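December, after lunch

Spent the morning being outsmarted by a dustpan. The planner for the Gukari stack finally stopped crashing when both arms want the same patch of air, so I celebrated by giving it something harder, and it has made me pay.

The trouble is that a broom and a dustpan are two tools with one opinion between them. The old code planned each arm alone and then asked a collision checker for its blessing. The checker said no 1188 times in one run. I read the log with a sandwich in my other hand. By entry 50 or so I was skimming, and by the end I had mustard on the trackpad and a theory.

The theory: my grasp transform for the long handles was stale. I calibrated it in Vatwood back when the wrist offset was measured from a different flange, then copied the file over and felt efficient. Every tool tip was off by the same amount in the same direction, and the planner was very carefully avoiding places the broom had never been.
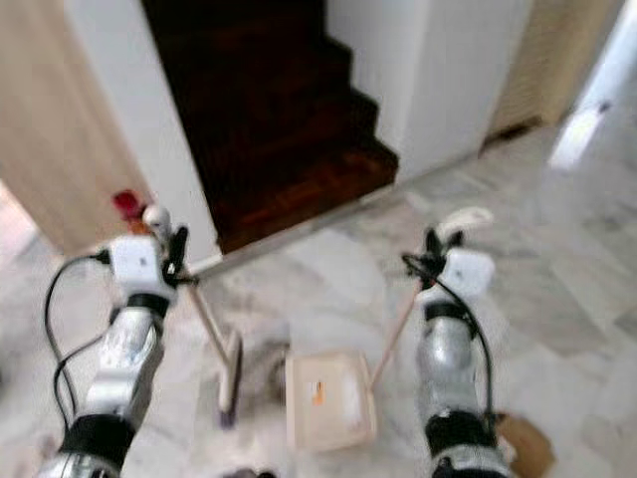 Broom left, dustpan right, stairs straight ahead. Blurry, like my notes.

Fixed the transform and bumped the sampler from 2000 tries to whatever it wants. Also wrote a constraint that keeps the lip of the pan flat on the floor while the broom side plans around it. It's five lines long and took me until eleven. Four of them are comments apologizing to whoever reads it, most likely me in spring.

Perception is still sulking. Gray dust on white marble with gray veins is a mean trick to play on a segmentation model, and ours keeps proposing that we sweep up the floor. I tried the Miettinen filter on the depth channel, which got rid of the veins and the dust together. Very clean result. Turned it off.

Ticket 1626 stays open. The Cemance logger dropped its timestamps again, so I can't line up the wrist data with the video, and I'm not doing it by eye a second time. Tomorrow: patch the logger, rerun the sweep with the new constraint, wipe the trackpad.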